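Week 5 handout: Wood that moves

Hi all. I talked too fast again on Thursday, so this is the long version of what I said, plus a couple of things I skipped when the clock got me. Bring it with you next time because I'm going to point at it.

The main thing I want you to take from this week is that a board keeps changing size for as long as it exists. People come into this course thinking wood is finished once it's been dried and sanded and sold. It takes in moisture from the air when the room is damp and gives it back when the heating comes on, and it swells and shrinks as it goes. My own kitchen drawers stick every summer and rattle every winter, and I teach this stuff!

Across the grain and along the grain

Along its length a board hardly changes at all. Across its width it can change a lot, and how much depends on how it was cut from the log. A flat-sawn board (the growth rings run more or less parallel to the wide face) moves about twice as much across its width as a quarter-sawn one. That's a rule of thumb and different species will embarrass you if you lean on it too hard, but it'll do for the homework.

So think about a tabletop. Several boards glued edge to edge, all the grain running the same way. Length: fine, forget it. Width: the movement of every board adds up. If you screw that top down tight to a stiff base, with no room for it to slide, something has to give, and it's usually a glue line or the board itself. I have a cracked top from the Pimbridge workshop that I'll pass around, and you can put a fingernail in the split.

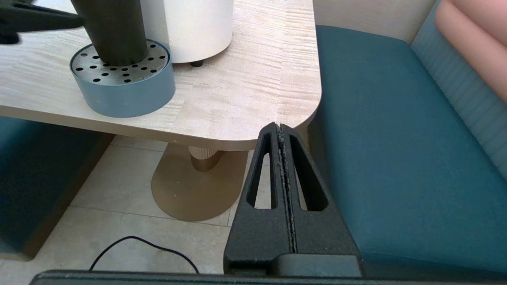

One reply on the course board, from Bhatt, said that all this sounds like an argument for never using solid wood, and asked why anyone bothers when plywood stays put. Fair question, and I liked it enough to spend ten minutes on it.

Plywood stays put because each layer has its grain turned across the one below, so the layers hold each other still. For a cabinet back or a drawer bottom I'd pick it every time. But you can't shape a deep rounded edge on it without showing all the layers, and when the face gets scratched through, you're into the next veneer. Solid wood you can plane or sand again and again. It's a trade, and I want you to be able to say out loud which side of it you're on for a given piece.

How to let a top move

Slotted holes are the cheap way. Instead of a round hole in the rail or bracket, you make a long one, running in the direction the wood will move, and the screw slides along it. Snug the screw, then back it off a hair. If you crank it down hard you've just made a round hole with extra steps.

Buttons are the old way, and my favorite. A little block with a tongue on it, screwed to the underside of the top, and the tongue sits in a groove in the rail. Leave a gap at the end of the tongue on the side rails or you've locked it up again. About half of you drew this without the gap in the quiz — go back and look.

Figure-eight fasteners are fine too. They pivot. They need a shallow recess in the rail and people always cut it too tight, so the thing can't swing.

And breadboard ends, which I'm only going to mention. You glue the middle and leave the outer pegs in slotted holes. We'll do those properly after the break.

Finish doesn't stop it

Varnish, oil, wax, whatever you like: all of them slow moisture down and none of them shut it out. What you should do is finish both faces of a top the same way. If the upper side has three coats and the underside is bare, the two faces take in moisture at different speeds and the top cups. The underside can be ugly, it just has to be sealed.

For next week

Read the Flemberg booklet, pages 291 to 297. The table on the last page is the one we'll use, so mark it. Ignore the bit on kiln schedules unless you enjoy that sort of thing (I do).

Then work this out on paper: a flat-sawn top 40 inches wide, fixed to a steel base. Which way do the slots run, and which fastener would you leave tight? There's more than one answer I'd accept, so show me your thinking and draw it. Stick figures are okay.

The Ceton moisture meters are in locker 2564. Please put them back switched off, I'm running out of batteries.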